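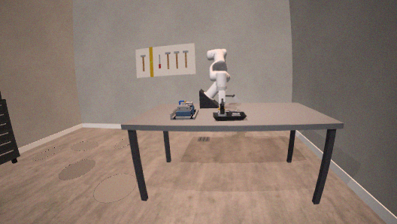 Interview room, simulated view: table, wood floor and floor grate.

Cherkaoui Police Department
Custody and Interview Area – Safety Inspection Checklist
Inspected by: Reda Tahiri, Facility Compliance
Date: December 15, 2018

1. Room furniture stable, no sharp edges
Pass. Tighten table legs at the next service.

2. Floor grates secured with tamper-proof screws
Fail. Two screws missing in Interview 2. Work order 482 opened.

3. Audio and video recording working
Pass. The Skellico recorder kept 55 minutes of test audio without a gap.

4. Duress button answered by front desk
Pass with comment. Answered in 8 seconds. The desk officer did not know which room had called – labels to be added to the panel.

5. Holding cell doors and locks
Pass. Cell 3 sticks when closed from the outside. Cerov has been asked to adjust the hinge.

6. Juvenile waiting area separate from adult custody by sight and sound
Fail. Voices can be heard through the connecting door. Juveniles are to wait in Room 446 until a seal is fitted.

7. Custody log complete
Pass. Three entries lacked a release time and were returned to the shift supervisor.

8. Fire extinguishers in date
Pass. Next service due in May.

Items marked Fail must be corrected and signed off before the next inspection. Copies to the Watch Commander and the Mositz Street substation.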